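Visit to the open day at Lindar, Lestham
30 October 2021

My wife's cousin works in a hotel laundry and she asked me for years when the machines will come and do the folding. I had no good answer for her. So when Lindar opened its workshop in Lestham to visitors, I put my name on the list and took the early train from Rolla.

The group was small and the coffee was strong. We were given paper badges and a sheet with the programme, which was already out of date when we received it - the talk on batteries was moved to the afternoon and I missed it. Our guide was Algirdas Urbonaitė, an engineer who came to the company in August. He speaks quietly and you must stand close to him, but he answers what you ask.

First we saw the part which earns the money. Lindar makes sorting lines for small warehouses, and a line was running with cartons for a customer in Neves. I have seen such lines before and this one was fast and tidy. A carton is a grateful object. It has corners, and it keeps its shape when you push it.

Then we went to the back room, where they work on household tasks. I had come for this. The task of the day was a T-shirt, a simple one in grey cotton. At home I fold such a shirt while I listen to the radio and I could not tell you afterwards how I did it. 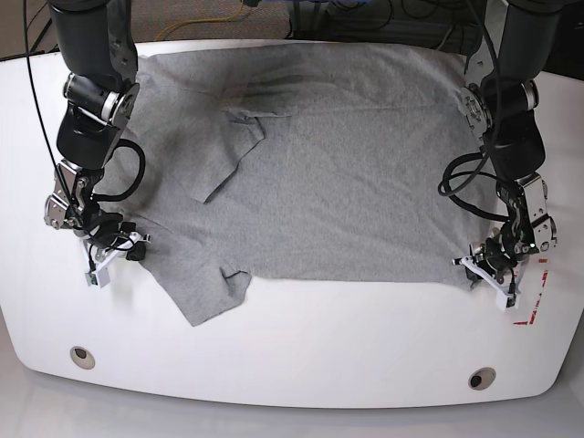 Mr Urbonaitė explained that the folding itself is the easier half. The hard part is to know what you have in front of you. If a sleeve lies on top of the body, the machine must understand that this is a sleeve and decide whether to pull it out or leave it. Cloth can lie in so many ways that you cannot write a rule for each of them. He told us that a good attempt takes 4 minutes, and that from 50 attempts in their last test, 6 gave a shirt he would put in his own cupboard. I liked that he said this number without being asked.

A lady in our group wanted to know about socks. They have not begun with socks. Someone else asked about fitted sheets and Mr Urbonaitė only laughed.

I asked him my cousin's question, when it will come to the laundries. He thinks that towels can be done first, in places where all the towels are the same size, and that mixed clothes from a family basket are much further away. He did not want to give a year. I asked a second time and he still did not want to.

My own opinion, after 2 hours there, is that the shop floor is nearly ready for these machines and the home is not. On the shop floor one can change the work a little to suit the machine. At home I will not buy different shirts to please a robot, and my drawers are not in good order either.

The visit is free, but you must write to them beforehand. From Lestham station it is a walk along the canal, and the last part has no pavement, so take proper shoes. The canteen is closed to visitors. I ate my sandwich on the platform and was back in Rolla before dark.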